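Wedavik twin-arm laundry cell, reviewed for the Conden workroom by Conall Buckley, June 5, 2024

## Bench

The arms mount at opposite edges of a wooden top, with the basket between them.
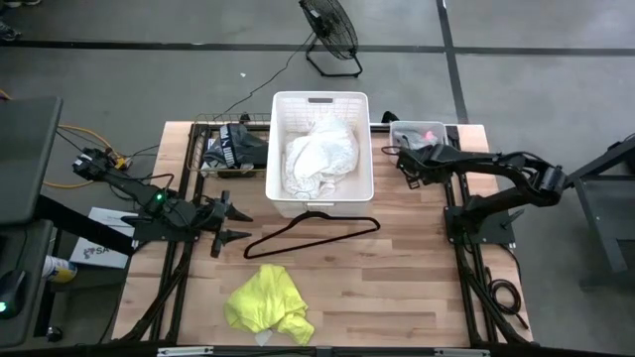
## Staff time

Sorting took one person 30 minutes a shift. That person now checks rejects and clears tangles, mostly from a chair.
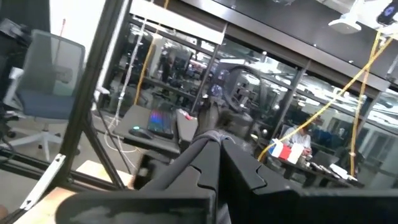

Does the cell cut jobs?

Hours stayed the same; duties moved to checking and repairs.

## Fabric

Fleece beside a thick elastic waistband is a fair test of grip.

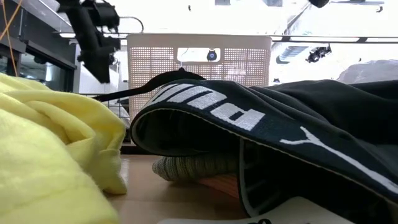 ## Verdict

Suits sites handling 300 items a day. Training takes 2 shifts.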